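Folding boards for kids' T-shirts, worth it?

Posted in Laundry and Linens
41 replies, 1,068 views (page 1 of 3)

pinecone_jar
Original poster
I have two kids and a dresser with shallow drawers. Every shirt has to be folded to the same width or the drawer won't close. My sister uses a flat board as a template and swears by it. I've been folding by hand on the kitchen counter since forever and my piles lean. Do those of you with small shirts use a board, and if so what size? Adult ones look too wide to me.

marlow77
Used one for years. You lay the shirt face down, board at the collar, sides in, bottom up, slide it out. The only trouble with kids' sizes is the board. Mine was for adult shirts and a size 5 barely went past the edges, so there was nothing to fold over. I cut one out of a shipping box and that worked fine until it got soft at the corners.

dunlin
Not worth it in my opinion. A kid's T-shirt is three moves by hand. By the time you've placed the board I've done two shirts. The drawer is the problem, so fix the drawer.

marlow77
Speed isn't what she asked about. She asked about width.

dunlin
Then put a strip of tape on the counter and fold to the tape. Free.

teacup_and_saw
I have the Heltmont one with the hinged panels. Works on cotton, slides around on anything slick. My daughter likes flipping it so I get some help with the pile, which is the main reason I still own it. It does take up space. I keep it behind the dryer.

quarterpast
Where are you all folding? I switched from the counter to the bed in February and my back is much better – but the mattress gives and the folds come out soft. Something stiff under or next to the shirt does help there.

pinecone_jar
Original poster
Bed would be easier for me too, the clean stuff ends up there anyway. Doesn't the pile just fall over?

quarterpast
It does if you go high. I stop at six or so and carry them over.

hollis_rd
I fold on the kids' bed. Push the quilt to the head end, shirts in the middle, finished things along the side. The patterned sheet doesn't bother me but my husband says he loses the socks on it. For the heart shirts and anything else with a big print, I fold so the print ends up on top. Then my youngest can find what she wants without pulling out the whole drawer.
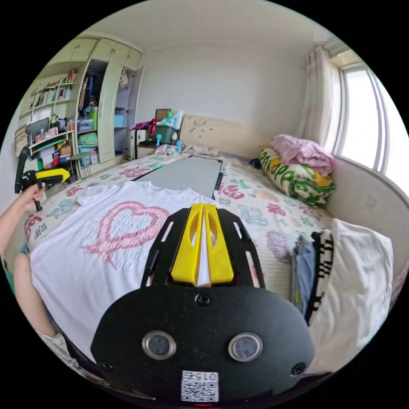 Heart shirt laid out flat, gray board above it, quilt at the head of the bed.

pinecone_jar
Original poster
Thanks, that's about the setup I was picturing. Do you iron the printed ones first?

hollis_rd
No. I turn them inside out for the wash and smooth them with my hand.

dunlin
Print side out will crack along the fold line if it sits like that for months. Roll them.

teacup_and_saw
Mine haven't cracked, and they've been folded for 3 years and handed down once. Cheap prints crack in the dryer whatever you do.

dunlin
Mine did. Different shirts I guess.

marlow77
Rolling in a shallow drawer is fine too – you just lose the flat front. pinecone, measure the inside of the drawer, divide by how many rows you want, and take off a little. Cut cardboard to that and try it for a week before buying anything.

pinecone_jar
Original poster
Will do. There's a box from the new lamp I haven't thrown out yet.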